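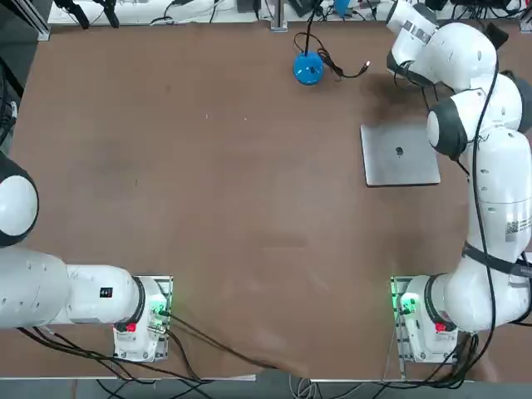 Fig. 1. Both arms on their base plates at the near edge of the bench. The green lights are on.

Workshop > Student Work > Reports
Filed under: Robotics, Shared Bench Projects
Print this page | E-mail this page

Two-Arm Bench at the Skolorley Workshop: Project Report

Summary

The goal of this project was to set up two robot arms on one table in the shared workshop at Skolorley and get them to pick up a marker and put it down in a set place. The arms were already built when we started. Our part was the mounting, the wiring, the wrist camera setup and the control program, which we named Clekari. The work was done over one term. The arms can do the task, but not every time, and the wiring still needs to be redone.

Mounting

Each arm sits on a metal plate at the near edge of the table. We put the bases at the two corners so that the middle of the table stays open for work. Our first layout had them closer together, and the elbows hit each other whenever both arms turned inward. Moving them apart fixed that but made the back of the table harder to reach.

There is a red button on each base. We had a rule that one person stood next to the buttons any time the program was running, and that person was not allowed to type.

Wiring

This took much longer than planned. Cables run along the arm, below the bases and across the back shelf, and in October we lost most of a Wednesday to a plug that had worked itself out. We bought sleeves and ties from Stoda, a parts store near the workshop, and used up 34 dollars of the budget on them. The back shelf is tidier than it was. The floor side is not done.

Wrist Camera Views 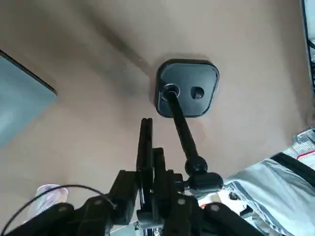 Reading time: 3 minutes

The wrist camera looks along the gripper, so the fingers are always in the picture. We expected this to be useful, and it is when an object is between the fingertips. It also means the lower part of every picture is filled with black links and brackets. When something else black is behind them, the edges are hard to tell apart. The rod with the ball joint is a good case. Its clamp end comes down over the gripper in the view, and our first edge finder treated the clamp and the links as one shape.

We tried two fixes. One was to raise the exposure. This helped with the dark parts but washed out the bright side of the picture. The other was to draw a mask over the part of the picture where the gripper always shows up and leave that area out of the search. We kept the mask. It has to be drawn again any time the camera is moved, even a little.

Control Program

Clekari saves a list of arm positions and plays them back in order. It was based on notes from the Urquhart build, an earlier project in the same workshop that used one arm. With two arms we had to add a wait step so that one arm stays still until the other reports that it is finished. The longest list we saved had 147 positions. Most of them were not needed, and a shorter list ran more smoothly.

We set the time limit for each move to 4000 milliseconds. If the arm has not reached its position by then, the program stops and waits for a key press.

Finding the Markers 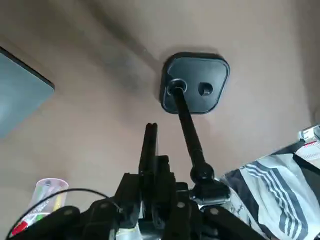 Fig. 3. Wrist view with the marker cup at lower left, partly behind the gripper links.

The cup is clear plastic, so the marker colors can be picked up through the side. Yellow was the easiest for our color filter. Red gave us trouble, as other red printing in the view could set it off. A cable crossing in front of the cup also splits a marker into two pieces as far as the filter is concerned. We set the filter to join pieces that are close together and the same color.

Remaining Work

- Route the floor cables through a tray
- Save the mask along with the camera position
- Add a limit for how far the elbows may turn inward
- Write down the start-up order and leave it at the bench for the next group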